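What the Bed Knows
By Karlijn Dekker

My mother made her bed every morning with a tightness that suggested she was expecting an inspection. You could have landed a small plane on it. I make mine most days, by which I mean that I pull the doona up over whatever is in there and leave the room before it can argue.

For a long time I assumed this was a private failing. Then I began asking people what they had on their beds, which is a good way to find out who your friends are, and discovered that the flat, empty bed of the linen catalogue is mostly a rumour. The bed is the biggest horizontal surface most of us own. It was never going to be left alone.

Danuta Sadowski has spent six years going into other people's bedrooms in Hulluneck and helping them work out where everything should live. She charges by the hour and brings her own biscuits. The kitchen, she says, is where people perform and the garage is where they confess, but the bed is where things get put down. Keys, chargers, half a library book, a bill. "They'll tell me they've got a storage problem," she told me over the second biscuit. "They've got a putting-down problem. The bed's just the closest thing at the right height."

She is not a cruel woman. She doesn't do the business with the garbage bags and the tears. Her method, if it deserves the name, is to start with the bed and refuse to look at anything else until it's clear, on the theory that a person who can get to the bottom of one mattress can get to the bottom of a wardrobe. Small things first. Wrappers, sweets, medicines, anything that belongs in a pocket or a bin. Soft things last, because people get attached and the afternoon goes. 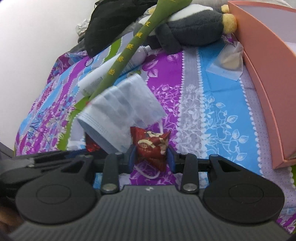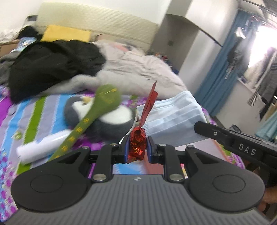 Danuta's name for the stuff in the middle is "the drift", and she maintains that every household has a signature one. In hers it is hair ties. In mine, I learned with some discomfort, it is receipts and a single sock. There's usually something sweet in it, like that red foil-wrapped candy with its twisted tail, and since the plague years of everybody's last head cold there is often something like the pale blue mask, folded up and waiting for a decision. The penguin lying on its side with an olive-green plush spoon across it belongs to another class altogether. Danuta calls those residents. A resident has rights. You may move a resident to the pillow end, or give it a shelf, but you don't ask a client whether it sparks anything, and you certainly don't ask about the spoon.

I put the question of residents to Chidubem Odukoya, who sells bedding out of a narrow shop called Plultis and has views on all of it. He is forty-something, immaculately ironed, and will talk about pillowcases until you miss your tram. His own bed has a bear on it. He volunteered this before I'd taken my coat off.

"Customers apologise to me," he said. "They come in for a fitted sheet and they say, oh, it's only for under the mess. As if I'm going to follow them home."

What he sells them, more and more, is pattern. White sheets are still what people ask for when they walk in, having seen them in a hotel. Then they remember the dog. A busy sheet with stripes and a few flowers on it is, in Chidubem's professional opinion, the most forgiving item in the house. Toast crumbs vanish. So does ink. The trouble is that everything else vanishes too, and he once lost a pair of reading glasses for a fortnight on a floral queen he'd brought home to test.

Danuta disagrees with him about this, and as they have never met I have been carrying the argument back and forth like a child of divorce. She likes a plain sheet. She wants to see the drift coming. Her compromise, which she hands out to clients at the end of a first session, is a tray: a shallow one, no bigger than a dinner plate, which sits on the bedside table and takes whatever comes out of your pockets. When it's full, you empty it. She says four clients out of six are still using the tray a month later and the other two have put the tray on the bed.

I bought one. It's tin, from the good junk shop on Curbridge Lane, and has a picture of a steamship on it. For the first week I was insufferable. I emptied it nightly and mentioned this to colleagues. In the second week Ese from the subs' desk asked how the tray was going and I had to say that I wasn't completely sure where it was.

It was under the doona, down the foot end, with a lemon drop stuck to the steamship. I rang Danuta, who didn't laugh, or covered the phone while she did. She has a free morning in September and I've taken it. She's asked me not to tidy beforehand, and I have every intention of doing as I'm told.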